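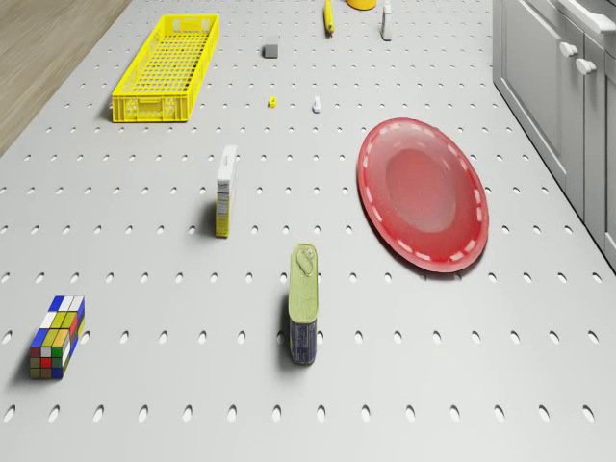 ## Prudbridge Community Kitchen and Pantry: Interim Report, August

Submitted to the Abreu Fund by Perla Valdovinos, Program Manager

**Summary of the period**

The pantry distributed 3,055 grocery parcels during the reporting period. Demand was highest in the last two weeks before school reopened, when families with children made up most of the line. Opening hours were extended to 7:30 p.m. on two evenings a week so that people working day shifts could collect.

**Cooking classes**

The first course ran for 10 weeks and had 12 places, all of which were filled. Two participants left before the end, one for a new job and one after moving out of the county. Their places were offered to people on the waiting list, who joined for the remaining sessions. Participants asked for more time on dried beans and on freezing leftovers, and the outline for the fall course has been changed to allow for both.

**Supply**

Fresh produce remains the weakest part of the program. The agreement with Clorico Farms covers root vegetables and squash but very little fruit. Nicanor Ponce has opened talks with a second grower and expects terms in writing before the next report. Canned goods are in good supply — the shelves will not need a further order until winter.

**Budget**

The program has spent 75 percent of the food line and is on schedule. Transportation is over plan. The delivery van needed a new clutch in the spring, and a rental was used while it was in the shop. We request permission to move the unspent printing money to transportation. No increase in the total award is sought.

**Next steps**

- Sign the second produce agreement.
- Open enrollment for the fall cooking course.
- Move parcel records from paper to the Skuvament system, with both kept side by side for the first month.
- Renew the food handling certificates of the two kitchen leads.

Receipts and attendance sheets are held at the Prudbridge office and can be sent on request. Questions on the transportation line should go to Nicanor Ponce.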